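Home | Projects | Reports | People | Contact

Folding by Proxy: Teaching a Robot Arm to Deal with Laundry
Project report, Roxana Mamani and Emil Danzer
Supervisor: Lutz Janssen

1. What we set out to do

Our arm, Nina, can pick up a cube and put it down again. She has been able to do this for two years and everyone in the Plondden lab has stopped clapping. We wanted to see if she could learn to fold clothes from people folding clothes, with no code written for the folding itself.

The plan was to record 279 demonstrations with hand-held grippers, train on them, and let Nina have a go. Holding the grippers by hand is faster than driving the arm by remote control, which we tried in November. One fold by remote took Emil the better part of a lunch break, and the result looked like something a dog had slept on.

2. Recording

The person demonstrating does everything through the grippers, one in each hand. Fingers are not allowed to help. This sounds easy until you try to find the corner of a piece of soft cloth with two black pincers, at which point you develop some sympathy for Nina.

We agreed on a few rules early on:

- Start with the cloth crumpled, and crumple it differently each time.
- Pull the near edge straight before folding.
- If you drop a corner, pick it up again and keep recording. Nina will drop corners too.
- No talking to the cloth. (Not enforced.)

Each take was recorded from head height and from the grippers themselves. The gripper view bends the whole room like the back of a spoon — we got used to it. 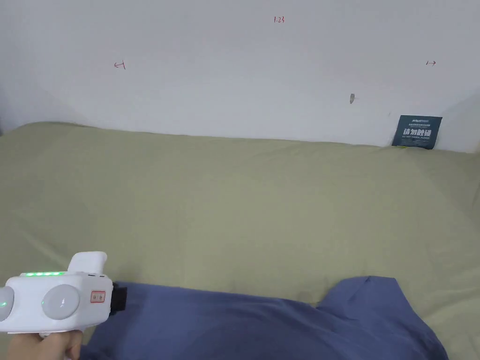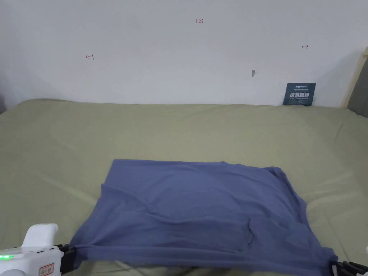 Blue cloth on the green sheet, from head height in both.

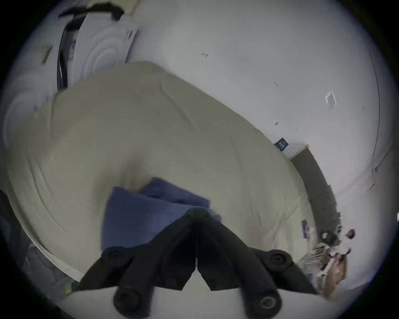

3. Training and results

We trained on everything except 5 takes in which the demonstrator forgot the rules and used a thumb. Then we gave Nina 100 tries with the same kind of cloth.

She straightened the near edge well. The first fold was decent. The second fold was where opinions in the group began to differ, with Emil counting "a compact shape" as folded and Roxana not. Lutz Janssen suggested we define "folded" before the next round of testing, a thing we had meant to do in the first week.

The worst failures came from grasping two layers when she wanted one. Our own demonstrations are vague on this point. A person feels the extra layer through the handle and adjusts, and none of that feeling gets into the recording.

4. Next time

More takes in which something goes wrong and gets fixed. More colors of cloth. A written definition of "folded", signed by both authors.

Comments (3)

Heriberto Cuadros
Did you try starting with the cloth already flat? At Trollitz we did that first and added crumpling later, went a lot smoother.

Alcides Cuadros
My brother leaves out that our robot only folded napkins. Nice report though. How long did one take run?

Emil Danzer
Depends who was holding the grippers. Roxana was quick. I'd prefer not to publish mine.

Previous report | Next report | Back to top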